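Teaching an arm by hand: questions we keep getting

Last edited 2025-07-05 by Haf Pumphrey, Flendbridge shared workshop

Does it really learn from being shown?

Sort of. A person drives the arms by remote control, the joint positions and camera views get saved, and a program tries to copy the pattern later. I'd call that imitation. Whether it's learning is a question for people who sell it.

How many tries does one task take?

The Paltow handbook suggests 500 for a chore like watering plants. Luzius Hubmann did 20 in one sitting and had a sore wrist to show for it. Ask any vendor how many they recorded, and how many they threw out.

Why a watering can?

It's awkward. The spout is long, the plastic is see-through, and the can has to be tilted to be any use. If a method only works on wooden cubes, I don't much care about it.

What do the arms' own cameras see?

Less than you'd hope. A view from the wrist is good for the last bit of reaching and poor for knowing where everything else is. You want a fixed view as well.
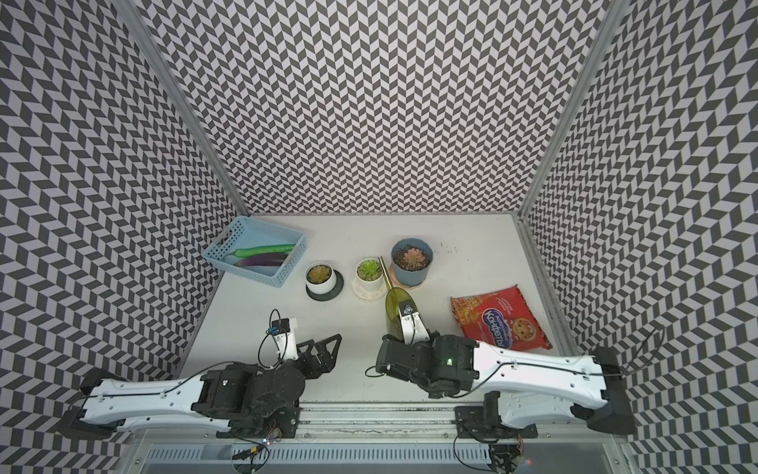
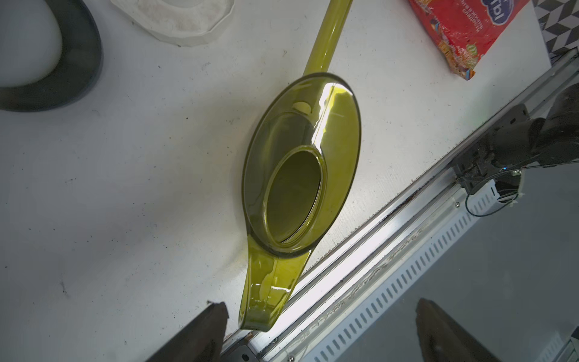
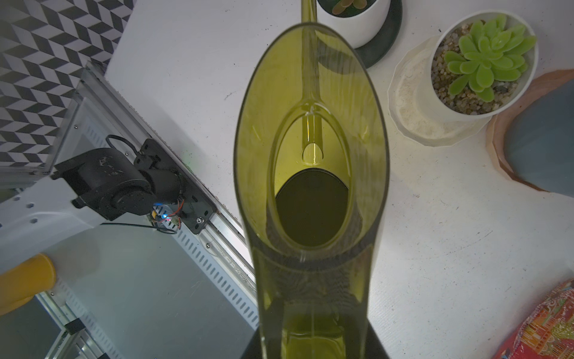
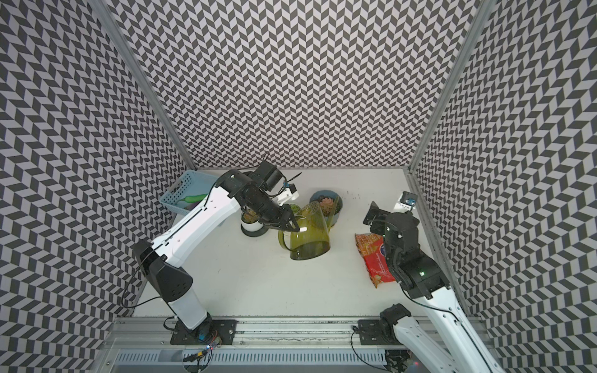

The green can on the white work surface. The second and third views are from small cameras at the gripper; the first and last are from a fixed camera.

Do you put water in it?

Not near our wiring. And yes, that means a good score on this task tells you nothing about spills.

Can I move the arm directly with my hands?

On some arms. Kęstutis Vaher prefers it because he can feel when he's pushing too hard. The catch is that your hands end up in the camera views, and they won't be there when the program runs alone.

Should I record my mistakes?

Keep the ones you recovered from — a bad grip that you let go and redid is worth having. Delete the rest, but write down how many there were.

Will it work in my kitchen?

I doubt it. Move the lamp and try again before you believe any demo, ours included. Elīna Eglītis has a list of 3 changes she makes before she'll sign off on a task, and you can get it from her at the Isthorpe bench.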